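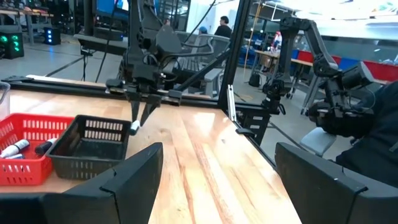 About Drevia

Drevia is a handwriting school for adults. We teach people who already know how to write to do it so that someone else can read it. That's the whole business, and we have tried to keep it that small.

You will have seen bigger promises. Handwriting is supposed to sharpen your memory, calm your nerves, lift your grades and tell a stranger what kind of lover you are. We have read a fair amount of this and believe very little of it. Some of the research on note taking is interesting. Most of it was done on college students over a single afternoon, and we would not ask you to pay tuition on the strength of that. If your memory gets better while you are with us, good. Please don't credit the slant of your lowercase d.

How we started

Godelieve Geerts spent years reading forms in a records office, and a good share of the working day went to calling people up to ask whether that was a 1 or a 7. She went looking for a class to send the worst offenders to. What she found was calligraphy, sold with ribbon and sealing wax, and children's workbooks with ducks on them. Neither was much use to a grown man whose sevens looked like ones.

She taught the first course herself, in a rented room above the old Dierckx print shop. Seven people signed up and two quit. One of the two told her the exercises were boring. They were, and they still are. We have tried several times to make them less boring and each attempt made them work less well, so we went back to the old sheets.

Thenmozhi Naidu joined as a student and complained about the course so precisely that Godelieve asked her to rewrite it. She now runs the teaching. Her main change was to throw out the model alphabet. Students used to spend weeks copying a hand that wasn't theirs and dropped it the minute they were in a hurry. Now we start from your own writing at full speed and fix the four or five letters doing the damage.

What we teach

The basic course runs seven weeks, one evening a week. There is a shorter course for whiteboards and flip charts, which we resisted for a long time. Writing large and upright on a wall is a different skill from writing on paper, and people who are fine at one can be hopeless at the other. Teachers and shift supervisors make up most of that group.

We don't teach calligraphy, wedding envelopes or signatures. We don't do personality analysis, and we'd suggest you keep your money if someone offers it.

Does it work?

For most people, somewhat. We keep a writing sample from the first night and the last night of every course and have both read aloud by a person who has never met the student. Of the last 61 students, a few came out no easier to read than they went in. We tell them so. They can repeat the course free, and some do. We don't know how many keep it up a year later. We wrote to ask once and got too few answers to mean anything.

Pens

We are asked constantly which pen to buy. Any pen you don't hate. We sell none and take no commission on any.

Where to find us

Drevia, 1221 Undov Street, second floor. The side door sticks, so push hard. New courses open in January and in September. You can sit in on a first evening before you pay anything, and we would rather you did.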